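Fekier hand grippers: our first two months
Reviewed by Nandi Venter, 28 February 2021

We've had a pair of Fekier hand grippers at Gedport since early January, and I'm still slightly giddy about them! You hold one in each hand, squeeze, and the rubbery fingers close on whatever you're after. The movements are recorded, and the packing arms in our Gudthorpe unit learn from them.

What's changed for us

Before these arrived, teaching the arms a new job meant Sérgio Pacheco at a keyboard for 3 days while the packers waited to see what he came up with. Now the packers do the teaching. Refilwe Hendricks has packed gift orders for years and knows exactly how firmly to hold a thin box – and that knowledge finally goes somewhere. She recorded 47 runs on her first afternoon and asked for more.

The job has shifted too. Two of the team spend mornings recording and afternoons on the line, at a better hourly rate, which Yolandi Masilela pushed hard for (quite right). There was worry about hours at first, and we still talk about it every month.

In use

They're comfortable for up to 400 picks, then my thumbs complain. Boxes are a joy. Soft pouches less so, and I wish the handles came in a smaller size. You can set up at any ordinary table, with an open wooden tray and a box to lift.

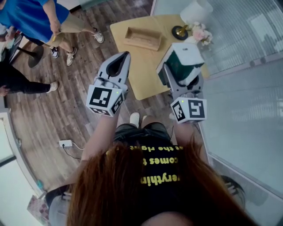
Niggles

The marker cubes pick up fingerprints, so keep a cloth nearby. The manual is thin, and charging is slow. I'd still buy a second pair tomorrow, and Naledi Naidoo has already put in the request.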